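From: Arvo Sjöberg
To: packing-automation list
Date: April 4, 2026
Subject: Re: Arm cells on the shoe returns bench, staffing question

Annunziata Santoro wrote:

> We are planning two arm cells for footwear returns at Tyagi and I have
> been asked to put a staffing number next to them. The vendor's sheet
> says one operator per four cells. Our returns people currently open,
> inspect, repack and relabel, one person per bench, start to finish.
> Has anyone on the list run small arms on this kind of work long enough
> to say what happened to the jobs? I am less interested in cycle time
> than in what the people do all day afterwards.
>
> Also, does anyone have a view on whether inspection should stay
> upstream of the arm or move after it?

Annunziata,

We have had arms on the returns benches at Prulitz since December, so take this as one season's experience from one building.

Staffing first. One operator per four cells is a figure for steady running with clean input. Returns are not clean input. We started at one to four, went to one to two within the first month, and have stayed there. The operator's time goes mostly into cartons that arrive in a state the arm can't use: flaps folded in, tissue on top of the shoe, both shoes heel to heel with the straps tangled. Laces are a nuisance. Straps are worse, because the gripper will close on one and lift the shoe by it, and the shoe then swings.

The job itself has split in two. Before, each person did the full sequence and set their own pace. Now there is a prep position, which opens the carton, stands the flaps up and clears loose paper, and a cell position, which watches, recovers faults and signs off. Prep is the more repetitive of the two and the cell sets its pace. We had complaints about it by the second week, and they were fair. Amanuel Abdella runs the shift and now swaps the positions every two hours. That fixed most of it. I would put the rotation in your plan from the first day and cost the cross-training with it.

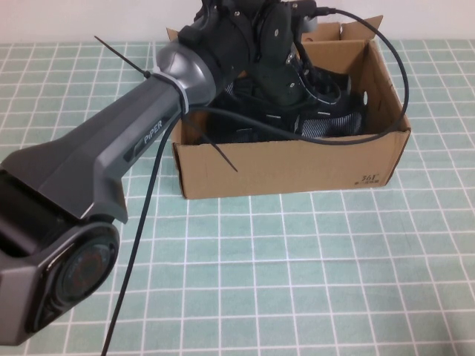 Cable routing deserves a line in your budget. Anything that runs outside the arm will sooner or later catch on a flap or a carton rim, and the stop that follows is charged to the operator's time even though it is a maintenance matter. We logged 696 stops in the first eight weeks. I went through them with Crisanto Dimaculangan and we coded 4 causes: carton condition, grip failure, cable contact, and software. Carton condition was the largest group by a wide margin. Cable contact was second, and it dropped off once we agreed on a fixed amount of slack and a check at shift start. Trim the tie tails flush while you are at it. Our people reach into that space during recovery – with the cell locked out, obviously – and a cut tie end scratches.

On inspection: keep it upstream, with a person. We tried it downstream for three weeks. The inspector then had to take the shoe out again, which is the motion we were paying the arm to do. Sole wear, smell, and a wrong size in the right carton are all things the prep person picks up in passing anyway. The cost is that prep becomes a skilled position, and you should grade it as one. We did not at first. Two experienced people moved to Arnico over it, and I can't say they were wrong.

Throughput, for completeness. The manual benches did 1058 pairs a shift across the group. The mixed arrangement does more than that on a good day and less on the Monday after a sale. The project was sold internally on a target of 2000, which we have not reached and which I don't expect to reach with this product mix. Headcount on the shift is unchanged. If somebody above you is reading the vendor sheet as a reduction, I would correct that now, in writing.

Two smaller points.

Fault recovery needs a written procedure that fits on one page. Ours came from the integrator at eleven pages and was not read. Adelmo Cattaneo rewrote it, and I can ask him whether he is willing to send it to the list.

Let the operators change carton templates themselves. We had that locked to engineering, and every new carton size meant a ticket and a wait. With the template editor opened up – speed and force limits still locked – the wait is gone, and the people on the cell know the cartons better than we do.

I have no experience with the Akance controllers you mentioned in your earlier message, so I'll leave that part to others.

Arvo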